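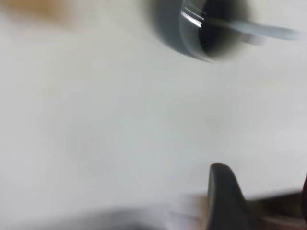

Looking after the Dastton cell

Zatora sold us this arm as low upkeep. I have my doubts. These come from the March service at Totport, wrist camera included.

Motion blur from the wrist camera. The handbook blames the exposure setting. I blame the bracket screws.

A mug of something dark, a speck on the table and one finger of the gripper. The finger pads are meant to last 1,000 cycles – we shall see. 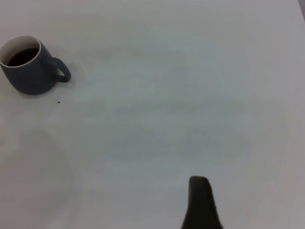

Uysal wrote in to say that ours went at 590, and that cleaning them made no difference.

The fixed camera gives the wider view, with the spoon laid across its two wooden blocks. I trust this one more, though it still gets checked every 8 weeks. 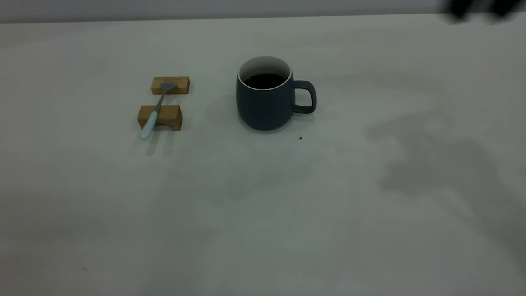

Wrist camera and fingers

Focus is still soft after some 3 goes at the lens ring. The grain on the wood shows, just. Good enough, says the handbook.

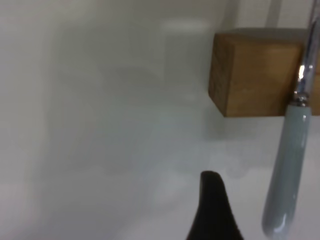

Still to do

Re-seat the wrist cable. Check the finger for play. Ask Zatora, again, for the torque figures.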